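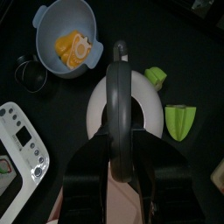
How does a lock lift a boat?

A lock lifts a boat by letting water flow into a closed chamber. The boat floats, so it rises with the water. No engine or pump is needed, only a supply of water from the higher part of the canal.

The chamber is a deep box with walls of brick, stone or concrete. It has gates at both ends. Small openings called sluices let water in or out, and each sluice is covered by a panel called a paddle. Winding a handle raises the paddle.

Going uphill

The boat enters through the bottom gates while the chamber is low. The gates are shut behind it. The top paddles are raised and water runs in from above. When the level in the chamber matches the level of the upper canal, the top gates can be opened and the boat moves out.

Before that point the gates will not move. Water is heavy, and even a small difference in level pushes on a gate with more force than a person can beat. 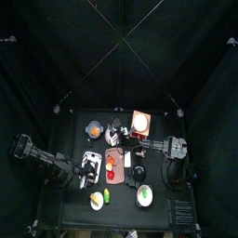
Bostel, Aug 3, 2021

The lock at Bostel has a rise of 2 metres. The chamber is 19 metres long and 4 metres wide, so each filling takes 152 cubic metres of water. Multiply the three numbers to check. All of that water comes from the upper canal, and it goes to the lower canal the next time the chamber is emptied.

Why the gates make a V

Many lock gates come in pairs. When closed they do not form a straight line - they meet at an angle, with the point of the V facing the higher water. The water presses the two edges together and the joint becomes tighter. A little still leaks through.
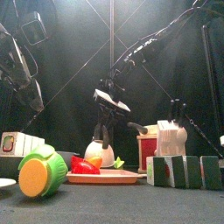 Going downhill uses the same steps in the opposite order. The boat enters a full chamber, the top gates and paddles are closed, and the bottom paddles are raised. The ropes must be let out slowly as the boat sinks. A rope tied tight can leave a boat hanging from the wall.

Words to know

Flight: a group of locks close together. The one at Laur has 14.
Pound: the stretch of water between two locks.
Sill: the ledge under the top gates. Boats going down must keep well forward of it.

Text by Loredana Marchetti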